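Oiled beech worktop still sticky after several days. Strip it or wait?

Posted by Marwa Zaki in Home Repair > Worktops and Tables

I bought a Skevholm beech top, 195 cm by 80 cm, to use as a table in a utility room. It is made of glued strips and came unfinished. I sanded it, wiped it down and put on three coats of Misora hard oil with a brush, leaving each one overnight. The first coat went in well. The second and third mostly sat on the surface, and I left them to soak in as the tin seemed to suggest.

The top is now tacky over most of its area. A sheet of paper laid on it sticks slightly and leaves fibres when lifted. The underside had one coat and feels fine. The room is unheated and it is March, so it drops quite low at night.

Do I leave it longer, put heat on it, or sand it back to bare wood? I would also like to know if I should have used varnish in the first place. The table will be used for mixing, potting and general mess, with bowls and trays standing on it for hours.

Montserrat Quintana

Too much oil left on the surface. Beech is dense and takes very little after the first coat. What it does not take has to be wiped off within the time on the tin, or it forms a soft skin that cures very slowly in a cold room.

Do not sand it yet. Soft oil clogs the paper and smears. Try this order:

Wipe a small area with white spirit on a lint-free rag and rub along the grain. If the tackiness lifts, do the whole top the same way, changing the rag often.

If it does not lift, put on a thin layer of fresh oil with a fine grey pad, work it in for a few minutes, then wipe everything off with dry cloths. Fresh oil softens the old layer.

Leave it with a window open and the room warmed to normal indoor temperature. Test with paper again after a few days.

Rags with oil on them can catch fire on their own. Spread them flat outside to dry, or soak them in water before they go in the bin.

For the next coat, use 2 thin ones at most and wipe each until the cloth comes away almost clean.

Yhon Montoya

had this, just left it. took weeks. mertens in flasside will sell you a drier but I never tried it

Cayetano Salcedo

Agree with the white spirit. On the oil or varnish point: varnish gives better protection against standing water, but when it is scratched through, water gets under the film and the patch goes grey. The repair is a full sand. Oil marks sooner and can be repaired locally in a few minutes. For potting I would stay with oil and put a tray under anything wet.

Sheen is a separate matter. Gloss shows every streak under ceiling lights, and coloured bowls will reflect in it. Satin or matt hides more. Pale wood will also yellow a little under most oils, so try the offcut first.
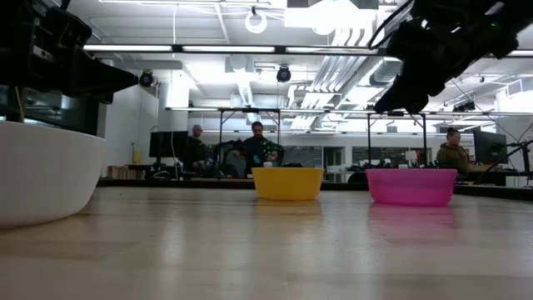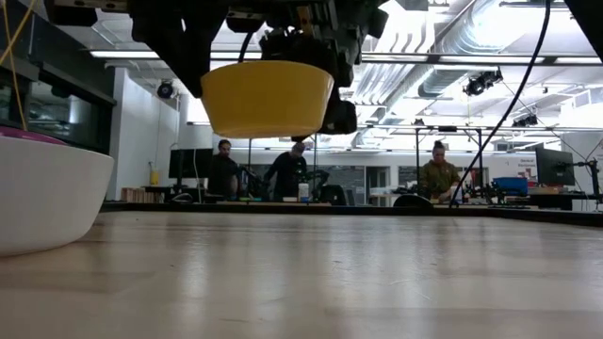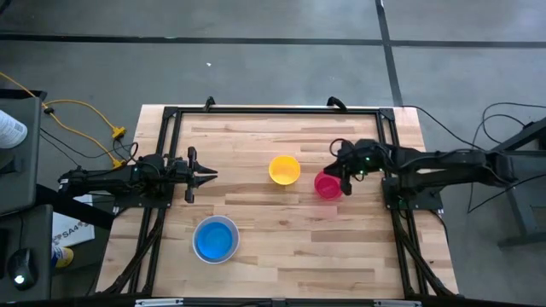
Light wooden tabletop, three views. The coloured reflections show best in the first.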